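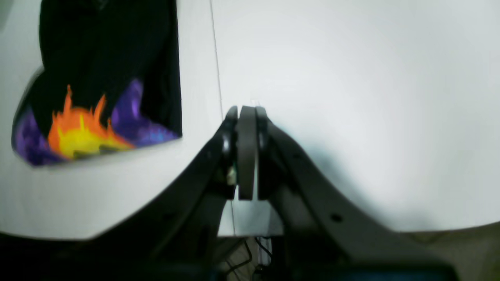
Urkham Water Users Association
Minutes of the Regular Meeting, 10/08/2020

Present: five of seven directors (quorum met), district engineer, recording secretary.
Absent: directors for Zones 2 and 6, both excused.

Call to order
The chair called the meeting to order at 6:30 p.m. The agenda was accepted with one change: item 7 (meter replacement) was moved ahead of item 5.

1. Minutes of the previous meeting
Approved with a correction. In the paragraph on the Stillel pump station, "discharge valve" should read "check valve."

2. Operations report
The engineer reported that the Salazar well is back in service after replacement of the column pipe and shaft bearings. Drawdown under steady pumping matches the test curve filed with the original permit. Vibration readings at the motor are within the manufacturer's limits. The old column pipe showed pitting on the lower sections and has been kept in the yard for inspection by any director who wishes to see it.

The pressure reducing valve on the Kivolov main continues to hunt at low flow. The pilot was cleaned and the strainer replaced, with little change. The engineer believes the valve is oversized for night demand and proposes a smaller bypass valve in parallel. A sketch and parts list will be brought to the next meeting.

Bacteriological samples for the month were negative at all sampling points. Chlorine residual at the far end of Zone 4 was low on one reading and normal on the repeat. Flushing of that dead end will be done more often until the loop connection is built.

3. Service interruptions
There were 3 unplanned interruptions in the period. Two were service line leaks on the customer side of the meter. The other was a split in the old steel main below the Stillel station, repaired with a full circle clamp. A director asked whether the split was close to the repair made in May. The engineer replied that it was on the same length of pipe, upstream of the earlier clamp, and that the whole length should be replaced instead of clamped again.

Motion to authorize the engineer to obtain prices for replacing 200 feet of main below the Stillel station. Seconded. Carried, all in favor.

7. Meter replacement (taken out of order)
The association has 522 active service connections. Meters have been changed at 213 of these. Work is complete in Zones 1 and 3 and under way in Zone 4. The remaining mechanical meters will be read by hand until changed.

One director reported complaints that new meters read higher than the old ones. The engineer stated that worn mechanical meters tend to under-register at low flow and that a bench test of removed meters can be done on request. It was agreed that members asking for a test will be told the result in writing and that no charge will be made.

Lids on the new boxes in Zone 3 sit proud of grade in several places. The contractor has been asked to reset them before final payment.

5. Rates
The draft tier schedule was discussed. Two directors favored keeping the base charge as it is and raising the upper tier only. The chair noted that pump power is the largest cost and follows volume. No motion was made. Item carried over.

6. Easements
The signed easement for the loop connection in Zone 4 has been received and will be recorded with the county. The Kivolov easement is still with the landowner's attorney, who has asked for wording on fence repair. Secretary to send the standard clause.

8. Member comments
A written comment asked for shutoff notices to be posted at the Salazar gate as well as mailed. Agreed.

Action items
Engineer: bypass valve sketch and parts list; prices for Stillel main.
Secretary: fence clause to attorney; notice holder for Salazar gate.
Chair: revised tier schedule in two versions.

Adjourned at 8:05 p.m.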